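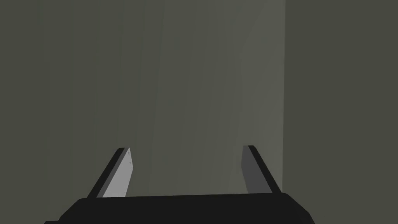 Vindelcombe Residents' Board
Home > Water, Bins and Roads > Hard water "conditioner" — anyone had one fitted?

mnigam
Had a leaflet through the door from a firm called Dondska. They want to clip a gadget to the rising main that "realigns" the limescale so it doesn't stick. No plumbing, no salt, no moving parts. £600 fitted, or £200 off if you sign before the end of August.

The man came round on Thursday and did a demonstration with two glasses of water and a bar of soap. I've been sceptical of men with two glasses since my mother bought a carpet cleaner. But our kettle is a disgrace and the shower head needs soaking in vinegar every few weeks, so I'd like to hear from people who've paid for one.

Mamta

harb_lane_imad
We've got one. Had it since last winter. Very pleased. The kettle still furs but it's a softer sort of fur, wipes out with a cloth. Wife says her hair is better.

tsayegh
Softer how? Did you have two kettles?

harb_lane_imad
No Tala, I had one kettle, like most people. I know what the inside of my own kettle looks like.

tsayegh
I'm not having a go. You fitted it in winter and you also told us on the other thread that you'd bought a new kettle at Christmas. New kettles have a smooth element plate, scale doesn't grip the same for the first few months. I'd want to rule that out before giving anybody 600 quid.

harb_lane_imad
Fair point on the kettle. Doesn't explain the hair.

Ghada N
Plumber's daughter here, for what it's worth, and I did the books for him for years so I saw what went out and what came back. Dad would fit these if a customer insisted. He never once recommended one. His line was that a proper softener swaps the calcium out and you can test the water afterwards and see the number drop. With the clip-on sort the number stays the same, and the firms admit it if you read the small print. They say the scale is "conditioned". I have asked three different salesmen what I would measure to see that it was conditioned and I've had three different answers.

If you want the hardness gone, get an ion exchange one. You'll need space under the sink, a drain and a bag of salt now and then. Leave the kitchen cold tap unsoftened for drinking.

mnigam
Thank you Ghada. What does a real one cost to run? The Dondska man said softeners "drink salt" and ruin your heart.

Ghada N
He would say that. Salt depends on how many of you there are and how it's set. The ones that regenerate on a timer waste it, the metered ones don't. And you drink from the unsoftened tap so I don't know what he thinks is happening to your heart. If anyone in the house is on a low sodium diet or you're making up baby formula, stick to that tap and there's an end of it.

HNajjar
I'll put in a word for the other side. We rented a softener at the old house in Bravport and it was a pain. It leaked twice, the salt caked into a lump in the damp, and the installer put it where you couldn't lift the lid without taking a shelf out. If a £600 box with no moving parts does even half the job I can see why people would rather have that.

tsayegh
"If" is carrying a lot there, Hala.

HNajjar
So is "proper softener" when it's flooding the utility room.

tsayegh
Ha. All right. But a leaking softener was still softening. I'd say your complaint is with the installer.

HNajjar
My complaint was with everybody by the end.

harb_lane_imad
Can I ask the doubters something. If it doesn't work why do they give a money back guarantee? I had 4 months to change my mind.

Ghada N
Did you get it in writing, and does it say who decides whether it's worked?

harb_lane_imad
I'll dig it out.

harb_lane_imad
Right. It says a refund is payable where "no improvement in the character of deposits" is found "upon inspection by a Dondska technician". And you have to have kept the box.

tsayegh
Did you keep the box?

harb_lane_imad
No.

mnigam
So I ring up, and the man who sold it to me comes and looks in my kettle and tells me whether I'm happy. I think I've got my answer on the guarantee at least.

HNajjar
To be fair to Imad he says he is happy. I don't see why he should be talked out of it.

tsayegh
Nobody's talking him out of it. Mamta asked whether she should buy one.

Ghada N
Mamta, cheap things to try first. Citric acid from the baking aisle or the chemist, a spoonful or two in a full kettle of hot water, leave it a quarter of an hour, rinse well. Much better than vinegar and no smell. For the shower head, unscrew it and leave it in a bowl of the same. Don't leave chrome in for hours or it goes cloudy — ask me how I know. Turn the hot water cylinder down a bit if it's set very high, scale comes out faster the hotter you run it, but don't go below 60 degrees on a stored cylinder because of legionella.

mnigam
Ordered some citric acid. I've told Dondska I'm thinking about it and he's already rung back to say the offer might be stretched into the autumn.

tsayegh
Course it might.

harb_lane_imad
I got more than that off mine, if you do decide to haggle.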